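Home | Syllabus | Notes | Labs | Visits | Contact

Notes 7: Open day at the Melereo hall, Urkbridge
Domenica Schwaiger, May

Typed up fast for those who missed the bus. Read before lab, bring questions. Numbers are from the talk, my handwriting is bad so check with someone who sat closer.

1. What we went for

Not the big arms. The big arms are by the entrance and everybody films them, fine. We went for the back half of the hall, hand-held grippers, a person doing chores with them so a robot can learn the chores later. Topic of week 7 so good timing.

Host was Brunner, the outfit that runs the teaching corner. Talk first, then the table, then free time till 4:30.

2. The talk, short version

- Old way: write down every motion. Works for car doors. Car doors don't wrinkle.
- Teleop: person drives a real arm from a distance. Good data, slow, arm is expensive and somebody has to babysit it.
- Hand-held: person carries only the gripper. No arm at all. Record what the gripper sees + where it went, learn from that.
- Their laundry set so far: 1,676 recordings. After checking they threw out 162. Reasons given: tracking lost, cloth hid everything, operator forgot and used a bare finger.
- 23 people have done recordings. Styles differ a lot. Speaker thought this was good, the man next to me in the Q&A did not. Look at both sides for the discussion question below.

Word to know: embodiment gap. The hand on the tool is human, the wrist bends in ways the arm's wrist wont. So a move that is easy for you may be impossible to replay. Operators get told to keep elbows quiet and not twist.

3. At the table

Laundry task. White cloth, woven basket, drawstring bag, one gripper per hand. We stood behind the rail.

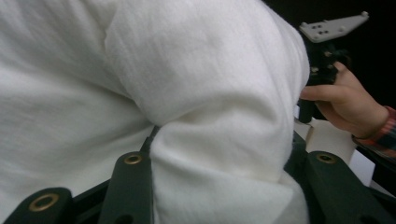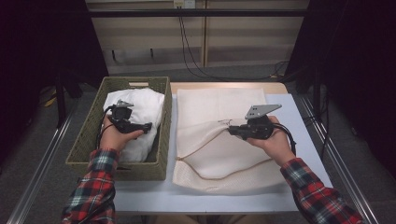
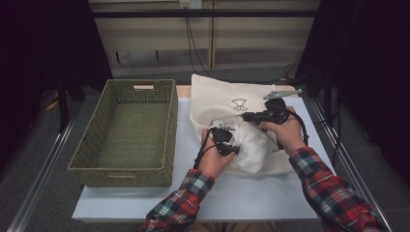 4. Things to notice (copy into your notebook)

a) Viewpoint. Two kinds of camera, one down on the tool and one up at the head. The tool one gets very close, and thick cloth can fill most of it. Compare the first picture with the other two and ask what a model could get from each alone. Layout of the table: head view. Where the fold sits between the jaws: tool view.

b) Cloth has no fixed shape. Every grasp changes the thing you're grasping. You can't store one "cloth pose" the way you'd store a box pose. This is the whole problem of the week realy.

c) Two hands, two jobs. In the second picture the right gripper has the edge of the mesh bag near the cord while the left is over at the basket. Third one, the left is pinching the cloth at the bag opening and the right hovers over it. Write down for each: which hand holds, which hand waits. Timing between hands is harder to learn than either hand by itself, said the speaker, twice.

d) Bag opening. Soft rim, falls shut. Compare with the basket, stiff rim, stays open. Same cloth, very different target. Which would you give a beginner robot?

e) Cables. Ours in lab get caught too. Tape them along the forearm, leave slack at the wrist.

5. Questions people asked

How long for one recording? Depends, they stop the clock when the cloth is where it should be, no bonus for speed.

Do failed grasps get thrown out? No!! Only broken recordings. A missed pinch and a second try stays in. Useful, the robot will miss also.

Would it work on other fabric? They think so but haven't shown it. Vumdale is the next set, named after the building, mixed clothing. No date.

Does force get recorded? Not on this version. I asked that one. Think about what you lose, esp. with thick cloth where the jaws close on more layers than you meant.

6. For lab

Pairs. Kitchen tongs in each hand, towel, any bag. Move the towel into the bag, partner writes down every regrasp and which hand did it. Then swap. Then once more with one hand only and see how far you get.

Discussion question, half a page, due Sunday: should all operators be trained to do the task the same way, or is the spread in styles worth keeping? Use at least one thing from section 4.

Slides from the talk not up yet, will post when Brunner sends them.

Recent in Notes
Notes 6: Suction cups and where they fail
Notes 5: Calibrating a wrist camera
Notes 4: Reading a joint limit table
Lab sheet: Tongs and towels
Visit form for Urkbridge (return signed)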